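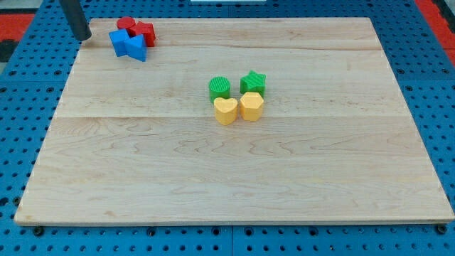
Maple board, oil or no oil?

Posted by Berenice Becerra
Tuesday, July 30, 2024

I have a question about finishing a big maple board, and I'm going to apologize in advance for the length, because every time I ask something short on here somebody (rightly) asks me nine follow-ups. We run a small play corner at the back of our shop on Cervantes Street, where kids can mess around while their parents wait on repairs, and for years the little ones have been building right on top of our old perforated metal-shop-style table. The holes catch everything. Marbles, crayon tips, you name it. So I wanted a smooth top that could be laid over the pegboard and lifted off again when the grown-ups need the table back, and my brother-in-law glued one up for me out of planks he was sold as maple. It has turned out lovely, with wavy grain going all through it and a bit of pink-brown streaking I like very much, and I've had the red and blue shape blocks out on it to get a feel for how it would look in use. They look so cheerful on the pale wood! Which brings me to my trouble. The wood is pale now and I want it to stay pale, and everybody I talk to has a different idea about what I should put on it.

Here is what I know. It was sanded at the shop where he glued it, but he couldn't remember what grit he finished with. There's one long seam running across below the middle and another one farther up, and both feel flat under my fingers. He put a small bevel on the edge, but the corners are square, and I'm wondering if I should round them over before I do anything else. It isn't fastened down and I don't want it to be. The kids are mostly between two and six, so things will go in mouths, and at least one cup of juice a week will go over, I can promise you that.

The man at the hardware counter told me mineral oil and nothing else. My neighbor says oil will turn it yellow and I should use a water-based clear coat. My brother-in-law says leave it bare and sand it again when it gets ugly. I do have most of a bottle of Lanovley board oil left over from my kitchen butcher block, so if that will do the job I'd be glad to use it up, but I'm not married to it.

Also, does anyone have a trick to stop a loose board from creeping around on a pegboard surface? It doesn't slide a lot, but a four-year-old leaning on one side with all his might can move it an inch or two. Thank you all, you were so patient with me over the cane chairs.

Aurelio Salinas

Hello Berenice, good to see you back, and I hope the cane chairs are holding up. I've been making tabletops and toy shelves since 2013 and I have finished a lot of maple in that time, some of it badly, so let me go through your list in the order I'd do the work.

First the corners. Yes, round them, and do it now while the wood is bare. You don't need a router. Set a large coin or a jar lid on each corner, trace around it with a pencil, take off the bulk with a coarse sanding block and then work up to finer paper until you can run your palm around it without noticing anything. Go at it from the face toward the edge so you don't lift splinters. While you're at it, feel along the underside too. People always forget the underside, and that's where small fingers go when they lift a board.

Next, find out about the sanding. Put a lamp low at one end of the board with the room lights off and look along the surface. Any leftover scratches or glue smears will show right up. Glue is the one that will bite you, especially next to those seams, because finish won't soak in where glue has sealed the wood and you'll get a light patch that you can't fix without sanding it all back. If you see something shiny along a seam, scrape it with a card scraper or the edge of a fresh utility blade held upright, and then sand the whole face evenly, not only that spot. I'd stop at 180 for a clear coat. If you decide on oil you can go a little finer.

Then raise the grain. Wipe the board down with a damp cloth, let it dry overnight, and it will feel fuzzy in the morning. Knock the fuzz off with a very light sanding and vacuum up the dust. If you skip this and use anything water-based, your first coat will feel like a cat's tongue.

Now for the finish. All three of your advisers have a point, but your neighbor has the best one for what you're doing. Mineral oil is pleasant stuff and I use it on cutting boards. It never hardens, though, so with juice and wet hands you'd be putting it on again every few weeks, and it picks up grime. It won't yellow the way linseed does, but it will deepen the color a bit. Bare maple stays pale until the first grape juice, and I wouldn't want to be the one sanding it after that. For a board that gets wiped all day I'd use a water-based clear coat in a matte or satin, three thin coats, with a light sanding between them. It keeps the wood about as close to its raw color as you're going to get, and those pinkish streaks will still show nicely.

Do both faces and all the edges, please. I can't say this strongly enough. If you seal the top and leave the bottom raw, the two sides will take up moisture differently and a wide glued-up board like that can cup on you. Same number of coats on both sides. Stand it on painter's pyramids or a few scraps with screws poked through, and do the bottom first so that any little marks end up underneath.

As for the mouths, read the label and look for one that says it's suitable for toys once cured. The word to pay attention to is "cured." Dry to the touch is a few hours and cured can be several weeks, so follow whatever the can tells you and keep the board away from the children until then, even if it looks ready and they're begging.

One last thing about your Lanovley. Don't put any on first "just to try it." Water-based coats don't like to go over oil. Save it for the butcher block.

Deepika Pillai

Aurelio has the finishing part covered better than I could, so I'll only talk about the creeping, which I've fought with at home for a long time. We have a loose plywood top over a pegboard bench in our garage that my girls use for puzzles, and I tried just about everything under it.

Double-sided tape was a mess and I do not recommend it. Felt pads made it slide more (I don't know what I was thinking). A rubbery shelf liner worked pretty well, the open-weave kind you put under rugs, cut a bit smaller than the board so it doesn't peek out. I'd wait until the finish is completely cured before you lay anything rubbery against it, because I have had liner stick to a painted shelf and leave a waffle pattern I can still see today. Test a corner first and leave it a week.

What I ended up with in the end is even simpler, and you already have the holes for it! Glue a couple of short dowels into the underside of the board so that they drop down into the pegboard. Two is plenty, at opposite corners. Take a good look at your table first, because on ours there were a few bigger holes and slots in among the small ones, and the bigger ones are much easier to hit when you're lowering a heavy board by yourself. Mark them from the table, with a dab of chalk around the hole, and press the board down to transfer the spot. Drill shallow and put a flag of tape on the bit so you don't come out through the top. I did come out through the top on my first one and there's now a button glued over it.

Check for any screws that stand up from the table too. If one ended up under the board it would rock. And make the dowels a hair thinner than the holes or you'll never get it off again in wet weather. My girls are older now, but I think little ones would be fine with this, as the board can't go sideways but a grown-up can still lift it straight up.

Please tell us how it comes out, I love a play corner.

Fulgencio Pacheco

just use poly. did a bar top with Woltance satin in May, looks great, no complaints. 2 coats and done. you're overthinking it

Comments

Berenice Becerra
Oh, thank you all so much! Aurelio, I did the lamp trick last night and there is a shiny smear along the lower seam, maybe as long as my hand, so I'm very glad I hadn't opened anything yet. My brother-in-law says it's not glue. It is glue. I'm getting a scraper tomorrow. Deepika, I'm going to try the dowels, and I promise to put tape on the drill bit. Fulgencio, is the one you used water-based?

Fulgencio Pacheco
no idea, can's gone. it did go kind of honey colored now that you mention it

Aurelio Salinas
That would be the oil-based, then. Handsome on a bar, but I'd steer clear of it for this one, Berenice, seeing how much you like the pale wood. Do the dowels after the finish is on, drill slowly, and touch a little clear coat into the rim of each hole before you glue.

Jaqueline Bautista
Coming in with a side question, if that's all right. I have a similar board that was already oiled by the last owner and I'd like to put a clear coat on it for the same kind of use. Do I have to sand it all the way down?

Aurelio Salinas
Jaqueline, it depends a good deal on which oil it was and how long ago. Start a new post with whatever you know about it and I'll have a look over the weekend.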